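The Kettler K3 cable tidy box: what it does and what it doesn't
November 8, 2021 | By Ida Steinbach
6 min read

We have stocked cable boxes at Plustutstead for long enough to distrust most of what is printed on their packaging. "Say goodbye to clutter" is the usual line. The clutter goes in a box, you put the lid on, and it is still clutter. With that said, people do ask us for them every week, and the Kettler K3 is the one I would sell to a relative, with the reservations set out on this page.

What you get

A lidded box with a slot at each end, a removable tray, and a bag of hook-and-loop straps. The box is a hard plastic and comes in white, black or a grey that looks more like beige in daylight. The tray lifts out and is meant to hold plugs and adaptors above the cable. It holds small ones. If you have the fat sort of laptop supply it will have to sit underneath, and once it does the tray no longer lies flat and the lid rocks slightly. Kettler's leaflet shows a lovely arrangement with everything level. I have not managed to copy it.

The straps are better than they need to be. They are sewn at the end, they grip after a lot of opening and closing, and you can write on the pale side with a biro. If the box were sold without them I would probably not list it.

Size and stock details

Inside length: 357 mm
Stock code: 764
Straps in the bag: 66
Slots: one at each end
Colours: white, black, grey
Guarantee: 3 years, on the box and lid only

Please measure your extension lead before ordering, including the moulded bit where the flex goes in. That part is the reason for most of our returns. A six-way block will often fit by its printed length and then foul the end wall by a finger's width, and there is no way to persuade it.

The claims, one at a time

The sleeve says the box "keeps dust away from your electricals". It has an open slot at both ends, so it keeps some of the dust away from the top of them. I opened the one under my own desk in October, having left it alone all summer, and there was a fair grey coat along the bottom. Less than there would have been on the bare floor, I would guess, but I didn't leave a bare one beside it to compare.

It also says "child safe". I would ignore this. The lid has no catch. It lifts off with one hand, and a toddler has two. If you need something a small child can't get into, buy a box with a proper lock, or put the lead behind furniture that doesn't move.

Then there is "cool running". There are vents in the base, and the feet lift it a little. On carpet the feet sink and the vents are more or less blocked. Do not put a coiled reel in it, do not fill it to the brim with chargers, and do not run a heater from anything inside it. The leaflet does say this, in very small print on the back.

Compared with the others

The Wuninum box is cheaper and looks nearly the same in the catalogue. The lid is thinner and the slots have a sharp moulding line which we end up rubbing down with a nail file when we use one for display. If it is going behind a sofa and will never be touched, save your money and have that one. The Govement version is dearer and has a bamboo lid, and I can't find anything else it does differently. People like the lid. Fair enough.

There is a case for buying none of them. A strip of straps and two screws will hold an extension lead under a desk, off the floor and out of sight, for a good deal less. We sell the straps on their own too.

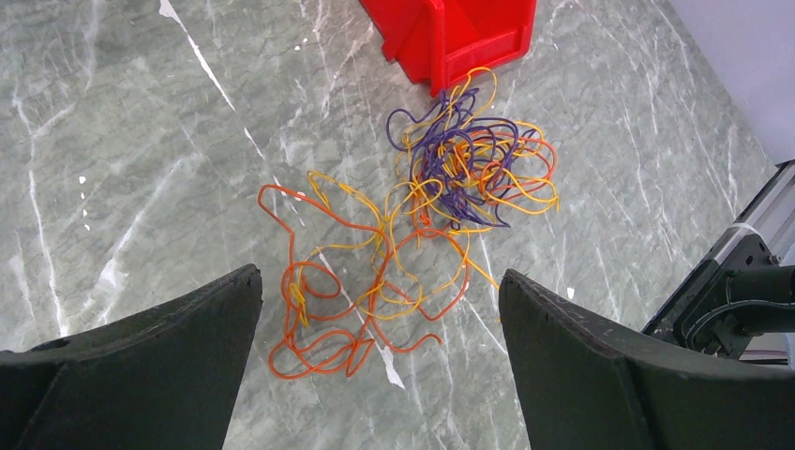 Will a cable box sort out leads that are already knotted together?
It won't. You have to pull them apart first, and a box only helps afterwards, if you coil each lead and strap it before it goes in. Set aside an evening and throw out anything that doesn't belong to a device you still own.

Fitting it

Switch off at the wall. Strap each lead on its own, leaving enough free at the plug end to reach where it needs to go, and feed the mains flex out through whichever slot is nearer the socket. Lay the block in with its switches facing up. The tray goes in last, or stays in the cupboard, where mine is. Don't force the lid; if it won't sit down, there is too much in the box.

Care

A damp cloth on the outside, with everything unplugged. The black one shows every fingerprint and the white one goes a bit yellow in a sunny window. Washing-up liquid won't shift that, and neither will the cream cleaner we tried, which also took the shine off.

Returns

Boxes can come back unused with the strap bag sealed. If the bag has been opened we will still take the box but we charge for the straps. Broken lids are replaced under the guarantee, though Kettler will want a photo and can be slow to answer, so send it to us and we will do the chasing.

14 comments | 9 shares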